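Folding and Storing Clothes in a Small Shared Bedroom
Project report, Home and Living Studies, first year
Submitted 2 October 2022

1. Introduction

When I moved into Nosent House I shared a room for the first time in my life. The room has two beds, one narrow wardrobe and one desk, and in the first weeks the clean clothes were always lying on a chair. I started to ask myself why it was so difficult to bring them from the drying rack into the wardrobe. The way is four steps long. For this project I decided to look at this small piece of housework with more attention than it usually gets.

My questions were these. Where in the room do people fold their clothes? Which clothes take the most time? Can a different order of work, or a different place, make the pile disappear on the same day as it is washed?

I limited the work to clothes and small textiles. Bedding and coats are not included, although some residents wanted to talk about them more than about the clothes.

2. The residents and their rooms

I put a short question sheet under the doors of my floor and of the floor above, and 23 residents returned it. All of them live in the same kind of room as I do. The McKinnon building on the other side of the yard has larger rooms with a table in the middle, so I left it out.

The first question was about the place. Most of the residents wrote that they fold on the bed. A smaller group folds standing, holding the clothes against the chest. Only 2 residents use the desk, and both wrote that they must first clear it, and that this is the reason why they often do not start.

The second question was about the time of the day. The answers here were very mixed and I could not find any pattern. I think that I asked it badly. I wrote "When do you fold?" and several people answered "when I have no more clean clothes", which is an answer to another question.

The third question asked which things are left for last. Socks were named most often, then T-shirts with long sleeves, then everything that is black. I did not expect the last answer and I will come back to it.

3. Trial in my own room

After the question sheet I did a trial with my own laundry. I took 53 items from the wash of one long week and folded them three times: on the bed, on the desk, and on a board which I laid over two stools. Before each round I mixed all the items in the basket again, so that the easy ones would not come first.

I noted the time from the first item to the last closed drawer. The three rounds together took 69 minutes. The bed was the slowest place and the board was the fastest, but the difference between the board and the desk was small and I would not trust it. By the third round I was also simply more practised. A better trial would change the order of the places on different days, and I recommend this to anyone who wants to repeat my work.

For the folding itself I used the same method all the time. Shirts were laid face down, the sides were brought to the middle, the sleeves laid back, and the rest folded in three parts from the bottom. Trousers were folded in half along the length and then in three. Socks were laid one on the other and folded once, not rolled into a ball, as the ball makes the elastic tired.

4. What made the work slow

The softness of the bed was the first problem. A mattress gives way under the hand, and the edge of a shirt does not stay where it is put. If I pressed it flat, the neighbouring pile leaned over. With the heavy cotton shirts this was not so bad, but thin sports clothes moved with every touch.

The second problem was looking for the edges. When a shirt comes out of the basket it is a ball, and one must find the shoulders or the hem before anything else can be done. I tried to take every item by the hem and shake it once before laying it down. This cost a moment for each item, but afterwards the laying down went quickly. I have kept this habit.

The third problem was the storing. Our wardrobe has deep shelves, and a pile at the back cannot be reached without moving the pile in front. I put two Skondov boxes on the middle shelf and stood the folded shirts in them on their edge, like books. Now I can take one out and the others stay folded. The Jastia hanging organiser, which I borrowed from the common store, was less useful to me. Its compartments are too narrow for a shirt folded in three parts, and I did not want to learn a second way of folding only for it. For underwear and scarves it is probably quite good.

5. Changes in the room

I made only small changes, because the furniture belongs to the house and must stay in its place. The drying rack now stands at the foot of the bed, and the items go from the rack directly to the board. The basket is not used in between any more. I think this was the most useful change of the whole project - the clothes have no chance to become a pile again.

The boxes stay on the shelf. The chair is now free, at least on most days, and my roommate has started to sit on it.

6. Dark clothes and the light

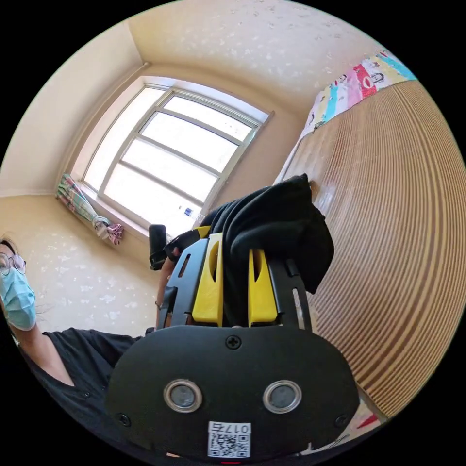
Black clothes were the slowest group in my trial, and I had not planned to examine them separately. The seams and the hem have the same colour as everything else, so the eye gets little help in finding them. A bunched piece of black cloth held up near a bright window, with the striped bed mat behind it, shows this well: there are soft folds and one pointed corner at the top, but I could not tell from the outline which garment it is, or if it is a garment at all. On the pale bedsheet I could at least see the outer edge of a shirt, while with the window behind the cloth I saw mostly a dark shape. For the last part of the work I therefore turned my board so that the daylight came from the side, and I sorted the black items into their own group before starting. In January, when it is dark already in the afternoon, I would like to repeat the trial under the ceiling lamp and compare the times.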